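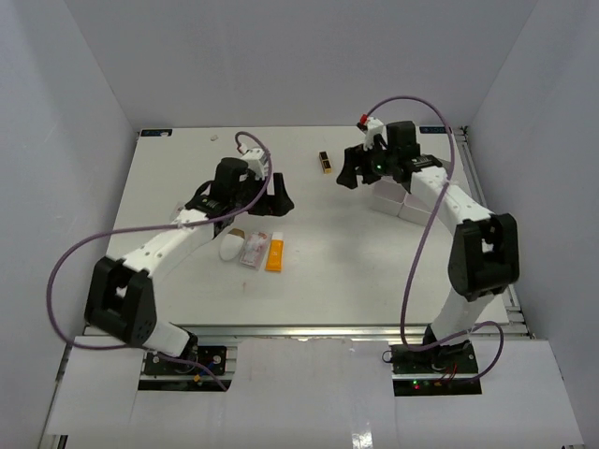

Sorting small stuff with a two-arm bench kit: setup tips and a short review

Most of the mess in a home workshop or kitchen is small. Packets, caps, ties, tubes, and bits with no fixed spot end up in one drawer. The Porneck kit is a pair of tabletop arms, sold for sorting and putting away light items on a bench. I have used it since January. These notes cover what I would tell anyone setting one up, followed by what I think of the kit.

Base and bench

Bolt both bases before you plug anything in. The manual puts this after the cable step, and that order makes the screws hard to reach. Use a hand driver for the last turns. Check the bolts again after 200 cycles and every 500 after that.

Level the table side to side. A slight slope does not bother the arms, but tubes and anything egg-shaped will roll.

A plain, matte top works best. Glossy tops throw glare and the software loses the edges of clear packets. White is fine for colored items and poor for white ones. If you sort a lot of pale parts, lay down a gray mat and run the setup routine again.

Cables

Leave a generous loop at the wrist. Move each arm by hand through its full reach with the power off and watch the cable the whole way. If it pulls tight at any point, add slack there. Do not tape it flat to the link. I did this once and had to reseat the connector.

Loading the table

Spread items so that no two touch. The gripper fingers need a gap on both sides of whatever they close on. A finger's width is enough for hard items. Give soft packets more.

Turn long items so the fingers meet the narrow side. A tube picked across its middle holds well. Picked near the cap, it tends to swing.

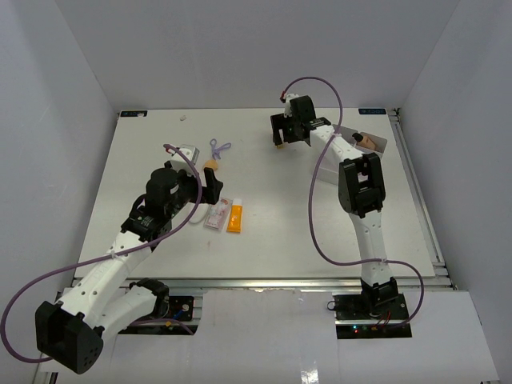 Keep soft and hard items in separate batches if you can. The grip setting applies to the whole batch, and a setting that holds a capped tube will crush a packet. Start at level 2 for mixed loads and go up only if things slip. Twist ties and similar thin items are slow at any setting. I pick those up myself.

Trays

The kit ships with no tray. Droltwood sells a low divided one that fits, and so does any shallow bin set from a kitchen store. Two small bins fixed side by side work as well as one large one. What matters:

Walls lower than the gripper fingers are long.
Compartments wide enough for the fingers to open inside.
A flat bottom with no ribs.
Something under the tray to stop it sliding. Shelf liner is fine.

Teach the tray position last, after the bases are bolted and the table is level. If you move the tray, teach it again.

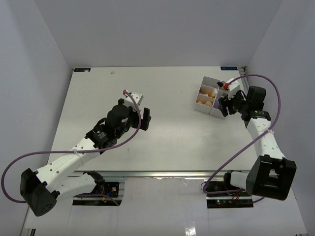
Posted by the Gilesov Bench Notes editor
Apr 6, 2023 - Filed under: Workshop, Storage, Reviews

Results so far

My log stands at 3,668 picks. Hard items with straight sides go well. Clear packets are the weak point, and most of my retries are packets lying flat. Folding one corner up before loading helps.

Speed is modest. A person sorts the same load faster. The kit makes sense if you have the same batch to put away every day and other work to do nearby.

Noise is low enough for a kitchen. Wipe the fingers with a damp cloth when they get dusty, power off first, and let them dry.

The Venkataraman service plan covers the wrist motors and cables but not the fingers. Spare fingers are cheap, so I would order a set with the kit and skip the plan for the first year.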